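Notebook, bench 2 — Veneo two-arm kit, trial unit
March, entry 6

Started 9:40. Goal for the day was to get through the tabletop part of the evaluation sheet and decide whether the Garnard fingers are worth adding to the order. The trial period runs 14 more days, so anything we want Veneo to fix while the unit is still theirs has to go in this week.

Power-up was clean. Both arms homed on the first try. The controller complained about the left wrist joint again (same message as entry 4, "encoder offset stale") and cleared after one restart. I have stopped treating this as an accident. It goes on the list.

Calibration between the two arms took 74 seconds with the new script. The manual says to run it once a day. I ran it again after lunch and the offsets had moved a little on the right side, so for now: run it twice. Firmware is still build 1434. There is a newer one on the Veneo download page but the release notes only mention the charging dock, and we don't have the dock. Leave it alone until the trial is over.

Layout is the kitchen set, same as in entry 5. Black cloth up on the sides, overhead light on full. The board in the middle throws a lot of glare back and I want to know how much of the trouble with the overhead view comes from that. Wrist views don't seem to mind as much.

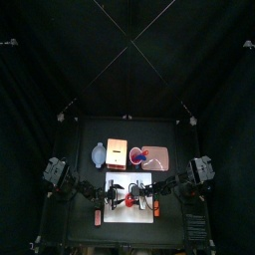
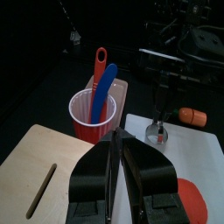

*Veneo bench notes, kept by the automation shop. Corrections in the margin, please, and initial them.*

Notes on the arms working close together. With both grippers in over the board there isn't much room left between the wrists. The collision margin in the default profile is set wide, and the arms stop and wait for each other long before they need to. Dropped the margin to 70 percent of default and the waiting mostly went away. No contact, but I had a hand on the stop the whole time and would not leave it running like that alone. Ask Veneo whether the margin can be set per task. If it's only global, that's a real drawback for us.

Wrist camera is the best part of the kit so far. It sees the cup with the utensils standing in it, and the second arm shows up at the upper right, so you can check one arm against the other without touching the overhead view. The downside is that the fingers take up a big share of the picture. Anything small and low goes behind them. Tilting the camera mount would help, but the bracket that came with the kit has only two positions and we are on the better one.

Fingers: these are the curved ones. Fine on round things. On flat-sided blocks they touch at one spot and the block can turn. Garnard sells a flat pair with the same bolt pattern, according to their drawing. I compared the drawing with our mount and the holes agree. Want a sample pair before we commit.

Cables. The loop over the right gripper rides higher than I like. Tried a tie farther back along the arm and it pulled at full reach, so I cut it off again. Totenus makes a sleeve for this size of arm. Somebody should look at the price before we spend another afternoon on ties.

Software, short version:

- Recording works. Playback works. Editing a recording in the middle does not, you have to redo it from the start.
- Log files are plain text, good.
- Both arms can be paused from the one screen. The resume button only resumes the arm that is selected. Caught me twice.
- The help pages are for the older single-arm model in several places.

Compared with the Zacharopoulos quote from January: theirs includes on-site setup and a spare gripper, Veneo's does not. Veneo's arms are easier to mount and the software is further along. I would still pick Veneo, but with the spare gripper written into the order — waiting on a repair with one arm down would cost us more than the part.

To do:

- [ ] Send Veneo the wrist encoder message with the log from this morning
- [ ] Ask about collision margin per task
- [ ] Request sample of flat fingers from Garnard
- [ ] Repeat the overhead tests with the light turned down, same layout
- [ ] Mark the base positions on the table with tape before anyone moves anything

Shut down 4:15. Arms parked, controller off at the wall. Left the cloth up.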